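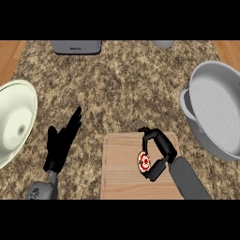 4. First run in the kitchen sim

Do this before you touch the real arms. Takes 25 minutes if the install went OK, longer if the license key is playing up (see section 2).

4.1 Load the scene

1. Open Vindska. Wait for the green light bottom right – not just the splash screen.
2. File, Open Scene, Kitchen, Counter. Bowl on the left, pot on the right, cutting board between them.
3. Pick the Aris two-arm profile. The single-arm profile loads too but you get one hand and a pile of errors.
4. Press Reset once. Both hands go to the start pose, open.

Note: black bands top and bottom of the head view are normal. View is wide, window is square. Don't stretch the window to get rid of them, it throws off the click targets.

4.2 Pick up the disc

1. Select Right Hand in the side panel.
2. Click the red-and-white disc. Outline turns yellow.
3. Set grip force to 3. Default is higher and the disc pops out.
4. Press Close. Let the fingers finish moving before you do anything else.
5. Lift slowly with the up key. Small taps. Disc should stay on its edge between the fingers, just clear of the board.
6. Left hand stays parked, open, between bowl and board. Leave it there for now.

Caution: do not drive the right forearm down while the disc is held. The arm link will go into the board and the sim freezes. On the real arms same move trips the stop, and you start over from section 3.

4.3 Drop it in the bowl

1. Switch to Both Hands.
2. Move the left hand back toward you first, then bring the right hand across. Wrong order and they colide.
3. Stop over the middle of the bowl. The dark spot on the bottom makes a good aiming point.
4. Press Open.
5. Save the run. Name it whatever, but no spaces – Polmont export still chokes on spaces.

Note: pot works too. Go in high, the side handle catches fingers. Marisol Yazzie has a longer write-up on the pot in the June notes, worth a look if you plan on stacking.

4.4 If it goes wrong

Error 114: hand profile doesn't match the scene. Go back to 4.1 step 3.

Error 290: lost contact with the object. Reset, drop grip force by one, try agian.

Arms jitter at rest: close other programs. If still jittery, turn shadows off under View.

Disc falls through the counter: old scene file. Download the new one from your account page, replace, restart.

Anything else – send the saved run and the log to Arturo D'Amico at support. Both files please, the log alone doesn't tell him much.

Caution: get three clean runs in a row before going on to section 5. Real arms move faster than the sim does at default speed. Keep the stop button within reach.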